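We use cookies to improve your visit. Accept all | Manage settings

Kistalside Holiday Lets — Kitchen and Dining Area Inspection Checklist
Unit 26, November

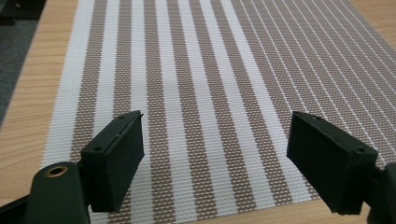
Dining table: striped woven placemat.

1. Smoke alarm, hallway side of kitchen. Satisfactory. Sounded when tested.

2. Fire blanket. Action required. Mounted directly over the hob; to be moved beside the door.

3. Extinguisher, tag 1246. Satisfactory. Pressure needle in the green band.

4. Hot water at kitchen tap. Satisfactory. 47 degrees after one minute.

5. Fridge door seal. Action required. Split along the lower edge. Replacement to be ordered from Tidico.

6. Electrical sockets. Satisfactory, with comment. The double socket by the kettle is slightly loose and should be tightened before the next letting.

7. Dining table and chairs. Satisfactory. Table stable. Felt pads missing from 2 chairs.

8. Window restrictors. Not tested — key not held on site. The Skundport office is asked to supply a copy.

9. Emergency information card. Action required. The card still shows the former out-of-hours number for Charbonneau.

Items marked "Action required" are to be completed by Friday and the unit reinspected before keys are released.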